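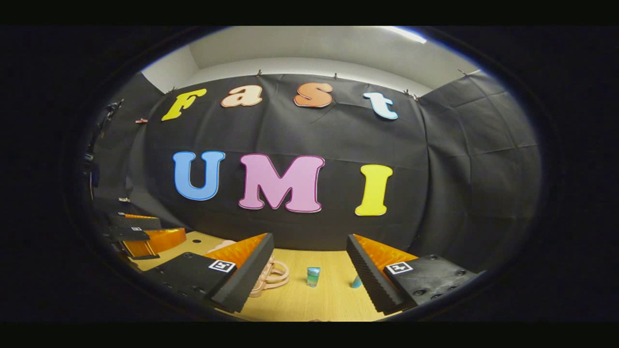
Review: Larkley foam letter kit and black backdrop cloth

I bought the Larkley kit in November after my friend Glória Lobo put one up for her daughter's party, and I've had enough goes with it now to have opinions (plenty of them!).

The letters first, because they're the fun bit. They're foam, they come in cheerful colours, and each one has an outline in a second shade that makes it pop against black. I paid $61 for the big set, which felt steep for foam, but they've been up and down 13 times and the corners are still crisp. You get 2 sizes, and my favourite way to use them is a small word curved over the top of a great big one. Do the curve on the floor first! I tried eyeballing mine straight onto the cloth and the middle letter ended up way too high.

The cloth is where I get grumpy. It's a lovely deep black and hides a boring white wall nicely, but it creases if you so much as look at it, and wrapping it around a corner makes it worse. I've steamed it, I've hung it overnight, and it's still a bit rumpled. Small metal clips along the top hold it fine, though you'll want more than the handful in the box.

Pale blue and yellow are my pick of the colours. The peach is sweet up close but a bit shy from across the room.

Four stars for the letters, two and a half for the cloth. I'd get the letters again and buy the fabric somewhere else.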